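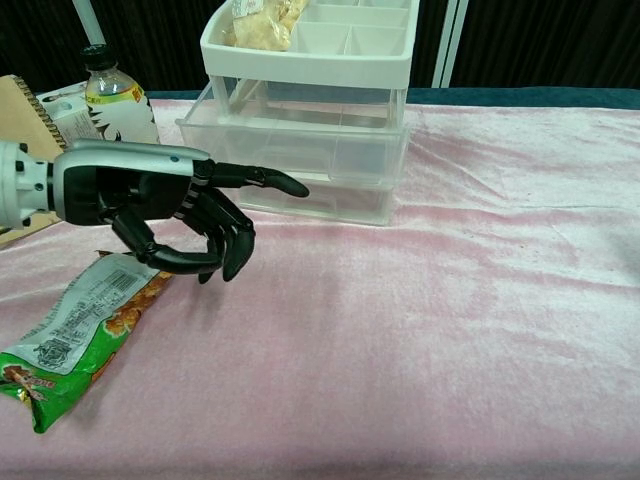 La nappe rose, le rangement transparent et un paquet de grignotage.

Bon, je vous avais promis un billet sur le stage et il arrive avec un retard honteux. Entre les courbatures et la lessive (combien de collants peut-on salir en si peu de temps ?), je n'ai pas ouvert l'ordinateur de la semaine.

Pour celles et ceux qui débarquent : j'ai repris la danse à l'âge adulte, après une très longue pause, et je me suis inscrite cet été à l'atelier contemporain de la compagnie Susside. Trois heures le matin, deux l'après-midi, et un petit bout de répertoire à apprendre pour le dernier soir. Nous étions 14 dans le studio, de la jeune pro qui lève la jambe derrière l'oreille sans y penser jusqu'à moi, qui négocie chaque matin avec ma hanche gauche.

Les matinées étaient données par Eirlys Jenkins, une Galloise minuscule qui parle français avec un accent délicieux et qui compte tout en gallois quand elle oublie qu'on est là. Sa barre au sol m'a réconciliée avec l'exercice ! J'en gardais un souvenir d'ennui total, allongée sur du lino froid à attendre que ça passe. Avec elle, on commence par respirer dans les côtes, longtemps, puis on plie, on déplie, et au bout d'une demi-heure on a chaud partout sans avoir compris comment. Elle appelle cette série Postura et elle la fait tous les jours de sa vie, même en tournée, même dans les couloirs d'hôtel.

L'après-midi, on passait au répertoire, avec un extrait de Flutum. J'avais vu la pièce en décembre, tout en haut d'une salle de 700 places, et de là-haut ça paraissait d'une simplicité enfantine : des gens qui marchent, qui s'arrêtent, qui repartent. Ha ! Les marches sont comptées sur des phrases irrégulières, la musique ne vous aide jamais, et il faut s'arrêter tous ensemble sans se regarder. Le premier jour j'ai foncé dans ma voisine. Le deuxième aussi, mais de l'autre côté.
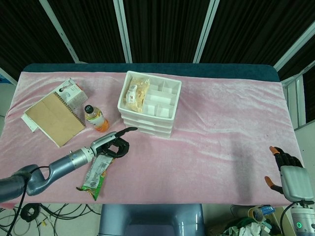

Ce qui m'a sauvée, c'est d'écrire. Je suis incapable de retenir une phrase chorégraphique juste en la regardant, alors le soir je notais tout avec mes mots à moi : « gros pas, regard fenêtre, je tombe un peu, bras de facteur ». Personne d'autre ne pourrait s'en servir, mais le troisième jour j'avais enfin la traversée en entier, dans le bon sens, et Eirlys m'a fait un clin d'œil. J'étais sur un nuage jusqu'au dîner.

Le solo de fin, par contre, je l'ai laissé aux autres. Il y a une descente au sol sur une seule jambe que mes genoux ont refusée tout net, et je préfère pouvoir monter mes escaliers à la rentrée.

Côté pratique, puisque vous me posez toujours la question : prenez des chaussettes épaisses ET des genouillères, le parquet est superbe mais il ne pardonne pas. J'ai dormi chez Noiphan, une petite pension à dix minutes à pied du studio, petit déjeuner copieux et baignoire (la baignoire, mes amis !). Pour manger le midi, prévoyez votre gamelle, la pause est courte et la boulangerie prend son temps.

La restitution du dernier soir s'est faite devant les familles et quelques voisins. J'ai oublié un arrêt, j'en ai inventé un autre, et ma sœur n'a rien vu. Je cherche maintenant un cours du même genre près de chez moi pour la rentrée, de préférence en soirée. Si vous avez une adresse, laissez-la-moi en commentaire, je lis tout !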